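Folding for the Shelf: Gleice Leite on Sweatshirts, Seams and Bed Height

18 Oct 2023

Gleice Leite does not use a folding board. She owned one in her first year at Ritach, the garment care workshop where she now sets the handling methods, and gave it away. "A board fixes the width of the fold," she says. "My shelves at home are one width and the ones at work are another. I need a number I can change."

The number she uses most is the width of the finished fold, and she works backward from it. She measures the shelf, subtracts a small allowance on each side for the hand, divides what remains by the number of stacks, and treats the result as fixed. Everything that happens to the garment after that is meant to arrive at that width. She has written this up for Wumance, the home storage firm that prints her instruction sheets, and the current sheet for knitwear and fleece is the third version. The first two, she says, tried to cover too many kinds of collar.

Our conversation was mostly about sweatshirts. They are the garment she is asked about more than any other, and she considers them harder than shirts. A woven shirt has a placket, a yoke and a stiff collar, all of which give the hands something to line up. A sweatshirt has a neckline, a hem and two cuffs, and the rest is a tube that moves.

"The rib is the part you can trust," Leite says. "It's denser than the body and it pulls back to its own length. If the neck rib and the hem rib are both straight, the middle will come straight with very little work. People do it the other way. They smooth the chest for a long time and then the hem is crooked and they start over."

Her sequence begins with the garment face up, sleeves out to the sides, neck away from the body of the person folding. She sets the hem first and then the neck. The sleeves are drawn out along their own seams, not pulled from the cuff, which stretches the rib and leaves a flare. Then both palms go from the center of the chest outward, once. She is firm about doing it once. Fleece-backed jersey has enough friction against cotton sheeting that repeated passes push the front panel across the back panel and create a ridge at the side seam.

She doesn't try to remove every wrinkle. Soft wrinkles across the body are acceptable on the Wumance sheet, and she had to argue for the line that says so. An editor wanted the word "smooth" in the first step. Leite wanted "flat." Flat, in her usage, means that no part of the garment lies double when it should lie single. A sweatshirt can be flat and wrinkled at the same time, and it will fold to the correct width. A smooth one with a tucked underarm will not.

The bed is her standard surface for home work, and she defends it. Tables are better for height, she concedes, but few household tables are wide enough to take an adult sweatshirt with both arms extended. "You end up with a sleeve hanging off, and the weight of the sleeve turns the shoulder." A bed has the width. Its faults are that it is low and that it gives under the hand. For the first she recommends kneeling on the floor at the side, or sitting on a low stool, for any session of more than a few minutes. For the second she recommends a tight fitted sheet with the duvet taken off completely. A duvet folded back to the foot of the bed creates a slope, and garments creep down it.

She has a preference in sheets as well, which I had not expected. A plain sheet gives no reference. A printed one with outlines or stripes in it can serve as a rough grid, provided the print was cut square to the cloth, and on inexpensive bedding it often was not. Her test is to compare a printed line with the edge of the mattress along its full length. If the two drift apart, she ignores the print and uses the mattress edge.

"I would not buy a sheet for this," she adds. "But if it's already on the bed, look at it."

Light was the next subject. She prefers to work near a window by day, with the light coming from one side. Side light picks out the ridge of a misplaced seam, where a ceiling fixture directly overhead flattens it. The drawback is glare on pale colors, which hides lint and small marks. For pale pink, cream and light gray she checks for stains separately, turning the piece away from the window before folding starts. A darker patch near the hem should be looked at twice, she says, once from each side, to determine whether it is a shadow, a stain or a place where the fabric is standing up from the surface. Only the second of these needs treatment. She has seen people apply stain remover to a shadow.

Embroidery and print change the method slightly. A small embroidered motif at the center of the chest is useful as a centering mark, and she folds the sides in with reference to it. It also adds thickness. In a stack of several sweatshirts the motifs sit above one another and the pile begins to lean back. Her remedy is to alternate: one with the neck fold to the front of the shelf, the next with the neck fold to the back. Printed lettering on a sleeve is a separate matter. Print should not be creased sharply, and when the sleeve is brought across she moves the turn so that it falls before or after the lettering. This can cost some of the neatness at the cuff. She accepts the loss.

The fold itself takes less time to describe. One side comes in to the chosen width, and its sleeve is laid down parallel to the side edge. The other side follows. The hem is brought up to a point just short of the neck rib, and the piece is folded once more. Leaving the gap at the neck matters because the rib is thick, and doubling it against the hem rib produces a hard roll at one end. For drawers where items stand on edge she makes a final fold in thirds instead.

Ritach handles 400 sweatshirts in an ordinary week, and in March, when heavier clothing is put away for the season, it handles 3,000 over the month on top of the regular work. Leite logs the pieces that have to be folded again. Last March there were 521, and most of the entries had the same cause written beside them: sleeves pulled from the cuff. She changed the order of the training sessions as a result. New staff now spend their first 3 hours on laying out, without completing a single fold.

"They find it slow," she says. "I found it slow. It is the part that decides the rest — if the layout is right you can fold quite badly and still get something that fits on a shelf."

I asked about hooded sweatshirts, which the current sheet leaves out. She is working on them with Araújo, a uniform supplier whose warehouse jackets have a lined hood and a drawcord. The difficulty is deciding where the bulk of the hood should go. Folded down onto the back it makes a lump in the middle of the stack. Folded forward over the chest it makes the same lump, but the drawcord ends are at least visible and can be tucked in. She has been testing a version in which the hood is flattened sideways and then turned under with one sleeve. It works on the unlined samples. On the lined ones it springs back.

Zippers she handles closed, except on very thick pieces, where a closed zipper bows the front. She gave no rule for how thick. The draft has a blank at that line, and she said she would fill it when she had tried more samples.

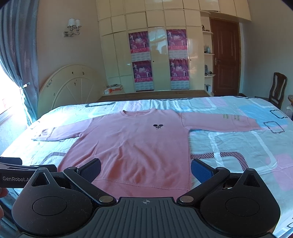
Pink crew-neck sweatshirt laid face up with the sleeves out, ready to fold.

Related items
Shelf Depth and Stack Height: A Working Table
Storing Wool Blankets Between Seasons
Fitted Sheets: Two Methods Compared
Prerniletti Drawer Dividers, Reviewed
Reading a Care Label on Blended Jersey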